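4.3 Instalación de la báscula Tuncer sobre la mesa de trabajo

Antes de empezar, compruebe el nivel de la mesa. La hoja del fabricante asegura que las patas autonivelantes Adberg "compensan cualquier superficie". Conviene no creérselo del todo: en suelos viejos compensan poco, y el resto lo pone usted con las roscas.

1. Coloque la báscula a 7 cm del borde, como mínimo.
2. Gire las cuatro patas hasta que la burbuja quede dentro del círculo.
3. Apriete las contratuercas a mano. Sin llave.

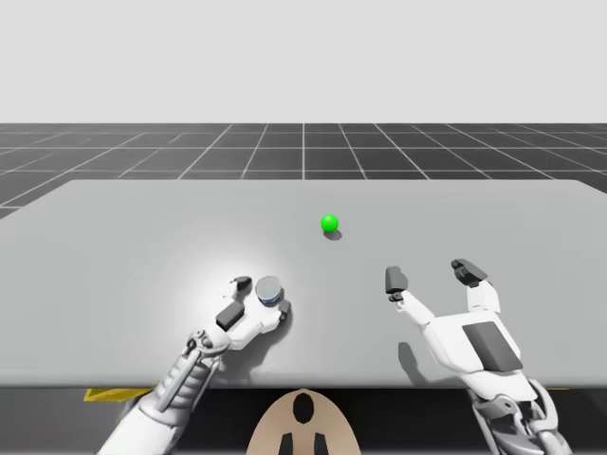

4. Conecte el adaptador y espere a que la pantalla marque cero. Si tarda, no pulse nada.
5. Ponga la pesa patrón de 2.000 g en el centro del plato y anote la lectura.
6. Retire la pesa. Si no vuelve a cero, repita desde el paso 2.

NOTA: El folleto comercial de Nolline habla de "calibración permanente". En este manual se recomienda repetir los pasos 4 a 6 cada mes y después de cualquier traslado -- incluso de una punta de la mesa a la otra.

PRECAUCIÓN: No levante la báscula por el plato. La célula de carga se deforma y la garantía no lo cubre, diga lo que diga el vendedor.

4.4 Modo Primier (compensación automática)
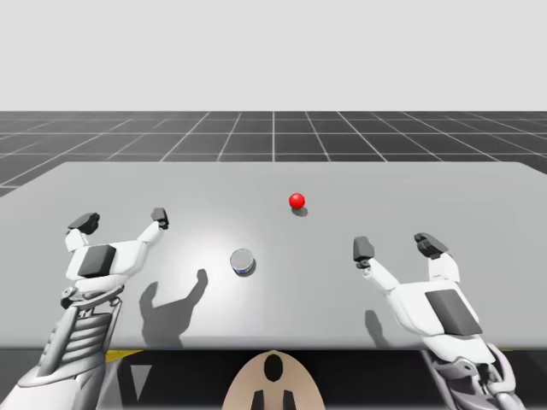 Tiempo de lectura: 7 min

El modo Primier corrige en teoría las corrientes de aire y las vibraciones. En la práctica redondea. Para pesar harina o azúcar da igual; para levadura y sal, desactívelo.

1. Mantenga pulsada la tecla MODO hasta que aparezca el código 59.
2. Pulse TARA para pasar de ON a OFF.
3. Salga con MODO. El equipo no avisa de que ha guardado el cambio, así que vuelva a entrar y compruébelo.

Si la pantalla muestra E-7, la guía rápida manda llamar al servicio técnico. Desenchufe primero, limpie los contactos con un paño seco y pruebe de nuevo -- la llamada se cobra.

ATENCIÓN: Una actualización del programa interno vuelve a activar el modo Primier sin preguntar. Revíselo siempre después de actualizar.

Revisión del texto: Aníbal Meireles, 5 de noviembre de 2020. Sustituye a la edición de julio, en la que los pasos 5 y 6 estaban invertidos.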